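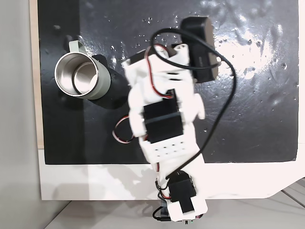
Votadis support replied first thing and reckons the marks on a gloss black board are nearly always residue from the cleaner, so would I please stop spraying it and go over it with plain warm water before we talk about a replacement. Fair enough! I'd been giving it a good squirt of kitchen spray every evening, so I've put the bottle away and will log what happens on this ticket.

Ticket 181 - cloudy patches and mug rings on black gloss board
Status: open

Update 1, 9.40 am
Washed the whole surface with warm water and one drop of washing-up liquid, rinsed the cloth, went over it again, then dried it with an old tea towel. Big mistake with the tea towel (fluff everywhere, and black gloss shows every last bit of it). The cloudy patch on the left has gone but I've still got two rings where I always put my tea down.

Update 2, 11.15 am
Tried the Ivdale microfibre cloth instead, the thin one for glasses, and that's much better. One ring is fainter. The other hasn't budged, and if I get my eye right down level with the board I can feel as well as see a slight edge to it - so I'm guessing that one is sugar and not heat.

Update 3, 2 pm
Support asked whether I'd used anything gritty on it. No, never. They also asked how hot the mugs are, which made me laugh, because I haven't a clue. Hot enough for tea? They suggested laying a damp cloth over the stubborn ring for around 33 minutes, which is oddly exact but I set the timer.

Update 4, 3.05 pm
It worked! The raised edge wiped straight off. There's a very faint dull circle left that I can only find with the lamp on, and I'm happy to live with that. I've ordered a pack of felt coasters from Pritard as well.

Still to answer, please: is the polish you sell safe on gloss, or only on the matt boards? The label says both and your care page says matt only. I'd like to know before I open it.

Leaving the ticket open until I hear back about the polish.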